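Workshop tips from the Clirkberg repair floor, updated 16 July 2023

When the arms came to our bench at Clirkberg, most of us figured we would be standing around with our hands in our pockets. I've been taking old computers apart for 26 years and I had my doubts, I'll admit! What has changed is mostly where the careful work goes, and these are the habits that have helped us (and our friends over at Pinto, who got theirs a little before we did).

## Set the tower down the same way every time

A person can work on a case turned any old way. An arm would much rather you didn't, so lay the tower on its side with the open side up, and take a minute to square it on the bench before you walk off for coffee. Small brackets that are already off can stay close by, as long as everyone on the shift agrees on the spot.

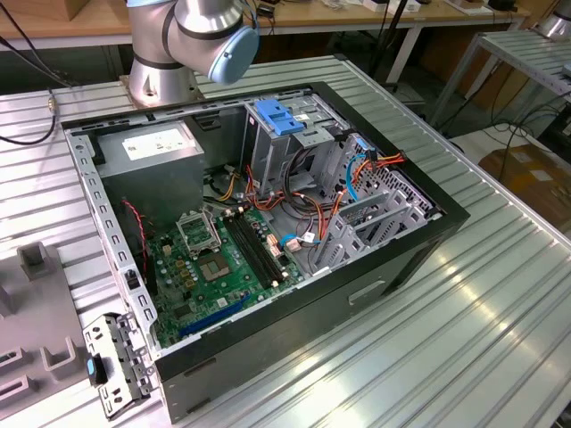 *Side panel off, open side up, with the drive cage on the right.*

## Look over the cables first

This is the part of the job that has grown, and I've come to enjoy it. We used to yank and sort later. Now one of us goes over each case slowly, following the power bundle from the supply across to the drive bays and tucking back anything that might snag. Give it 3 minutes. If you find a socket bracket standing open, write it on the Muvex job sheet so the next person doesn't have to wonder.

## Keep your hands out while the gripper is in the case

It's so tempting to reach in and nudge a cable along, especially when you've done it by hand all your life. Please don't. Press pause, wait for everything to be still, and then go in.

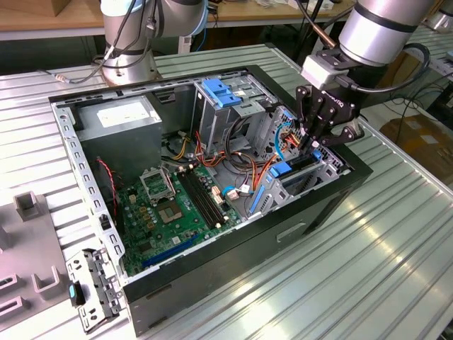 ## Trade places before you get tired

Watching is harder on the eyes than unscrewing ever was on the wrists, so we swap every hour and take 10 minutes away from the bench. My wrists feel better than they have in years, and I still keep one tower a week to strip by hand, just to stay in practice.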